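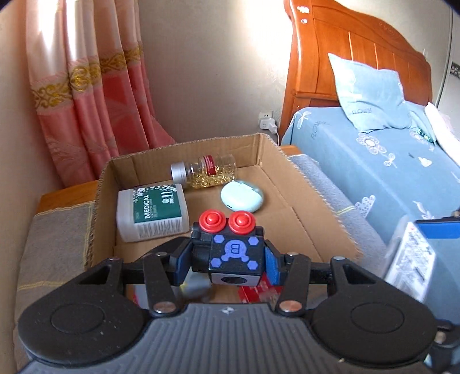

Capsules, still in the box.

I stopped doing one big grocery trip a week in June, and a few people have asked how it is going, so this is the long answer.

For years I drove to the Maddocks on the far side of Homadstead every Saturday morning. I would buy for the whole week, fill the trunk, and spend the rest of the morning putting things away. By Wednesday the lettuce was brown and we were eating pasta. I threw out a lot of food. I never kept track of how much, but the compost bin was always full and it was mostly things I had paid for that same week.

What changed is that the bus route moved. It now stops two doors down from the small market on Atuvwood Road, and I walk past the market on my way home from work. I started picking up dinner there and kept doing it.

The prices are higher. Milk costs more, eggs cost a lot more, and the bread is the same brand for 50 cents extra. Against that, I buy less. I get what we will eat tonight and maybe tomorrow. If there are two peppers left in the drawer, I plan around the peppers. Our total spending has come out a little lower than last summer, and I had expected it to go up.

Heavy and boring things I order online once a month. Cat litter, dish soap, rice, vitamins, paper towels. They come in boxes to the porch and I put them away when I get to it. Seren thinks this is cheating, and she may be right, but I am not carrying litter home from the bus.

The part I did not plan for was evenings. The market closes at 8, and if I work late I miss it. I keep a bag of dumplings and some frozen peas for those nights. Tanner suggested soup, so I made a big pot of lentil and froze it flat in bags. It stacks well and thaws fast. I would put more salt in it next time.

I do miss the cheese counter at Maddocks. The market has cheddar, a different cheddar, and something in a tube. Idris drives out that way twice a month and has offered to pick things up for me, so I text him a short list. Last time he came back with the wrong mustard and I ended up liking it.

Next month the bus goes to its fall schedule and I will get home later. I may have to go back to driving on weekends for a while. I will post the lentil recipe once I fix the salt.

Contact | © 2019 Prys Powell | Back to top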